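Notes on bench surfaces and small parts

May 11, 2022

I moved the benches again over the winter, and several people have asked what I ended up doing about the work surface, so I am writing it down once and will send the link from now on.

The problem first. Small blocks skid on a hard top. If you set one down with any sideways speed it travels a short way and turns, and then it is no longer where you put it. For most bench work this is a minor annoyance. For layout work, where I want to put a piece down, measure to it, pick it up and put it back, it spoils the measurement. It is also loud. Tomoyo Kaneko shares the room with me and had opinions on that part.

I tried a rubber mat before anything else. Rubber holds a block very well, too well for me, as a piece that lands on its edge tends to stay tipped and then drop flat somewhere else. It also collects every bit of grit in the building and gives it back to whatever you set down next. The second attempt was a sheet of thick card, which was fine for a week and then went soft at the corners.

What stayed is gray fabric. It came off a roll that Ankit Pathak had left over from lining drawers, with an Olham label on the core and no weight or composition given anywhere. I weighed the remainder, core included, at 2,214 grams, and that is all the data I have on it. If anybody recognizes the product I would like to know what it is called.
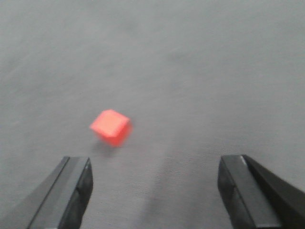 Red cube on the gray fabric.

The good properties, in the order I noticed them. A block set down on it stays down. It makes very little noise. A saturated color shows up against it at once, even at the edge of your vision, and I had not expected that to matter as much as it does. On the old top I was forever sweeping a hand around for parts that were in plain sight. I have since sorted my test pieces so that the bright ones get used most and the dull ones live in a box.

The bad properties. It marks. Brush it one way and it goes lighter, brush it the other way and it goes darker, and after a morning's work there are streaks all over it. They are harmless, but anyone who wants an even background should use something with no nap. It also sheds a little at first. I went over mine with a lint roller until the roller came up clean, which took most of a refill.

I did not glue it. Reto Bachmann glued his and regretted it when he spilled oil. Mine is pulled flat and clipped underneath, and it can come off for cleaning in less time than it takes to find the vacuum attachment. Clip the long sides before the short ones. Done the other way you get a diagonal wrinkle that will not come out, and you will start over.

On color: I considered green and black. Green is traditional for cutting mats and I find it tiring. Black shows every speck of dust. Medium gray hides dust to a reasonable degree and still lets a dark part be seen, provided the light comes from above and not straight across. Masaru Aoki uses white paper and replaces it constantly, so that is an option too if you have the paper.

Blocks with softened edges are easier on the fabric than crisp ones. A sharp corner catches the fibers when it is dragged, and the pull shows as a small raised tuft. Trim it, do not tug it. I lift pieces straight up now out of habit.
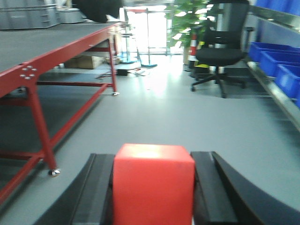 The benches are the other half of the question. I wanted metal frames on casters, and I wanted a lower frame with crossbars near the floor, since a bench without one will rack as soon as you lean on it. The red ones do well on that count. Every 8 weeks I check the bolts at the corner brackets. Two of them had worked loose by the first check and I have not had trouble since they were retightened, but I keep checking.

Casters want a smooth floor. Ours is light gray, and it shows tire marks if a bench is dragged with the wheels turned crosswise. Push the bench a little way forward to let the wheels swing round, then steer. It sounds fussy and it saves scrubbing.

Storage on the bench top is a compromise. I keep the gray plastic crates up there, ribbed sides and all, on the grounds that a crate on the floor gets kicked. They cost bench area. Makis Sfakianakis argues for shelves on the wall and he is probably right, but the wall is not mine to drill. For now the rule is that crates stay on one end and anything being worked on stays well clear of them.

Things still to do. The fabric needs a proper hem, or at least a line of stitching, along the side where I lean. I want to try two layers with the lower one thicker, to see whether a dropped block bounces less. I also owe Tomoyo a comparison against the Eritz mat she bought in October, which is denser and has a printed grid. The grid is useful for placing things and a nuisance for looking at them, and I have not decided which of those I do more.

If you try any of this with a different cloth, write and tell me how it wears. I am mainly interested in what it looks like after a few months, with the streaks in it.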